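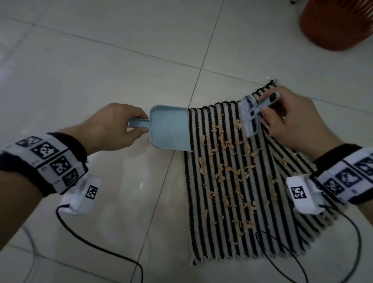 Photo: Corina Husar

1/ OK, roommate thread, as promised. I've lived with other people for 14 years, in more apartments than I want to add up, and I have opinions!!

2/ Talk about money before you talk about furniture. Yee-man and I once moved in together with a gorgeous couch and no plan for the electric bill. We fought about that bill until October. The couch was great though.

3/ Everybody puts the same amount in the house pot on the first of the month. Ours started at $500 for the whole place, rent not included, and it covers internet, dish soap, trash bags, light bulbs – all the boring stuff. What's left rolls over.

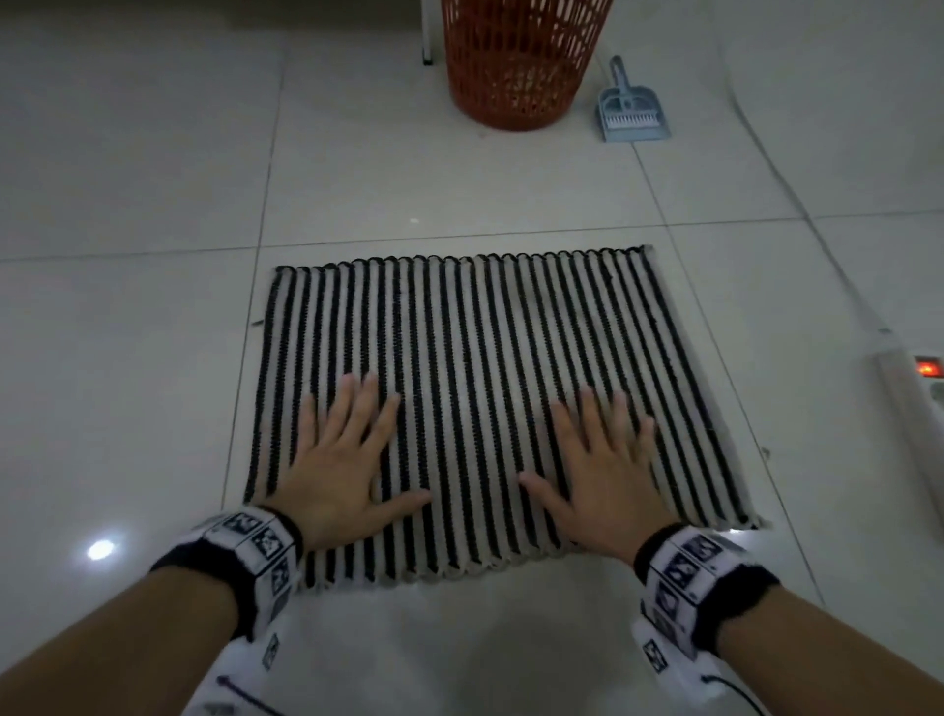 Both hands on the striped mat.

4/ Chores: we tried an app, we tried a wheel on the fridge (cute, useless), and now each person just owns one area for two weeks and then we swap. I'm on floors right now. Mei-kuen has the bathroom and she's way better at it than me, so I dread the swap lol

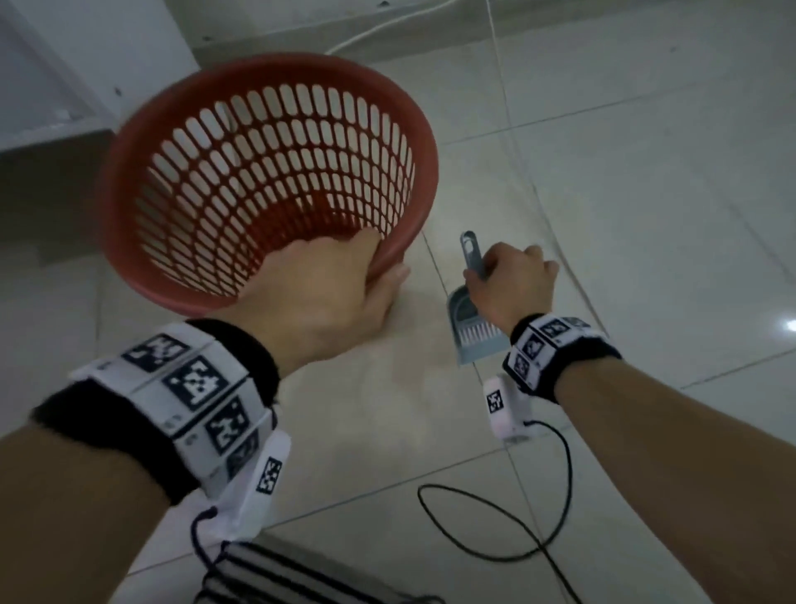 5/ Guests. Please, please agree on this one early. Our rule is text the group first, and anybody staying more than 5 nights chips in for groceries. It felt petty when we wrote it down. Then Tihomir's cousin came for "the weekend" and I take back every doubt I had.

6/ Somebody asked about written agreements. Yes, do one! Ours is a page long, all of us signed it, and it lives in the drawer with the takeout menus. Move-out notice is in there too, and so is who keeps the couch (me).

7/ More on deposits tomorrow, I have to go call my landlord about exactly that.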